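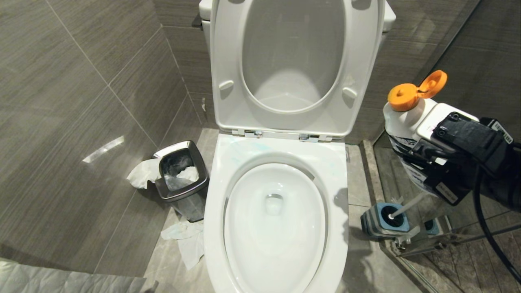

Iñaki Montoya wanted to know whether the Pisia toilet service is worth paying for if you still have to get the room ready yourself, and whether the robot gets under the rim or just wets the bowl and leaves.

Both are fair questions, and I had the same ones when I signed up in April. Grandthorpe rents out the Pisia by the visit. A technician brings it in, sets it up at the bathroom door and takes it home again. You supply the cleaner and the brush, or you pay extra for theirs. These are my notes on getting your money's worth, with the parts I was less happy about left in.

Before the visit

Lift the seat and the lid and check that they stay up without help. If yours creeps forward, tighten the hinge screws first. A lid that drops in the middle of the job stops the machine, and the clock keeps running while the technician resets it.

Take up any rug or mat that lies close to the bowl. Put the brush holder on the side with more open floor and leave it there for every visit. Ours went on the left the first time and the right the second, and the setup had to be done over.

Choose a bottle with a flip cap. Screw caps are allowed, but Grandthorpe asks you to loosen them beforehand, and I don't care to leave a loosened bottle of toilet cleaner standing on the floor. Use one you have owned long enough to know how fast it pours. A 500 ml bottle is easier for the gripper than the big economy size.
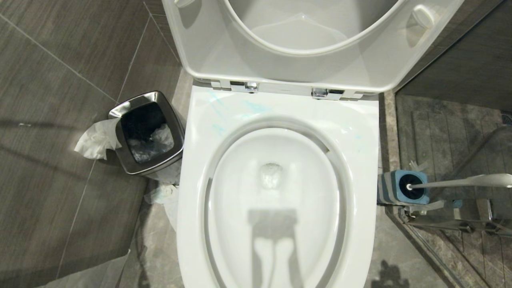

Thick gel cleaners suit this service better than thin ones. A thin liquid goes straight down to the water and does very little on the way. Gel clings, so a slow pass with the brush has something to work with. The drawback is that gel landing on the flat part behind the bowl stays there until somebody wipes it. Keep an old cloth handy and go over that area and the hinges when the visit ends. Wiping the outside is a separate line on the price list, and I have never bought it.

Never set out two different cleaners. The Pisia will use what it is given, and bleach must not meet an acid descaler. Put the other bottle in a cupboard with the door shut.

The brush

Grandthorpe sells its own brush under the Ragab name. It has a straight, stiff handle and costs more than a brush should. I tried it against a store brush and the difference was small. What matters is that the handle doesn't flex. Hollow plastic handles bend under the pressure and the head skips over the very spots you want scrubbed.

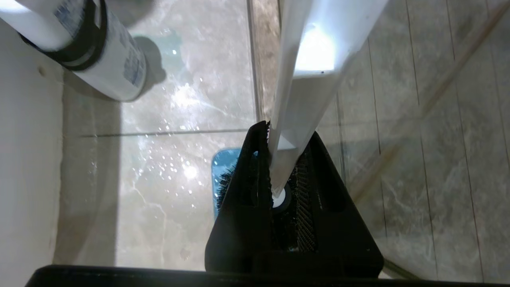
Ask for the second pass. The standard visit is one pass, and on our bowl that took care of the sides but left a faint line under the front rim. With 2 passes the line was gone. It adds a few minutes -- and on the plan I'm on, nothing to the bill. It isn't offered unless you ask.

Afterward, rinse the brush in a clean flush and trap the handle under the seat so the head drips into the bowl. Give it an hour before it goes back in the holder. Empty the holder as well. The water that collects at the bottom is the source of most bathroom smells that people blame on the drain.

What it does poorly

Hard scale. If you have a brown ring at the water line, deal with it yourself before the first visit, with a descaler used alone and rinsed away completely. The robot scrubs lightly and won't shift it.

Floors and bins are not part of the job either. Empty the bin yourself.

I also looked at the Braltgate plan. It covers the sink too, but you are tied in for a year, and I'd sooner wipe my own sink.

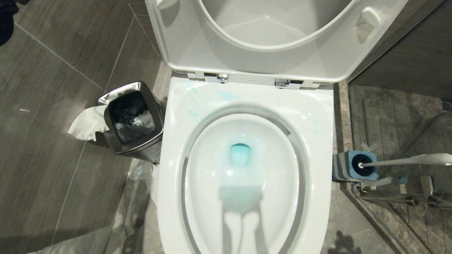 After the technician leaves

Let the cleaner stand for as long as the label says, then flush twice with the lid down. Dry the floor by the base with a paper towel, paying attention to the joint where the toilet meets the tile. Run the fan until the smell is gone, then put the mat back.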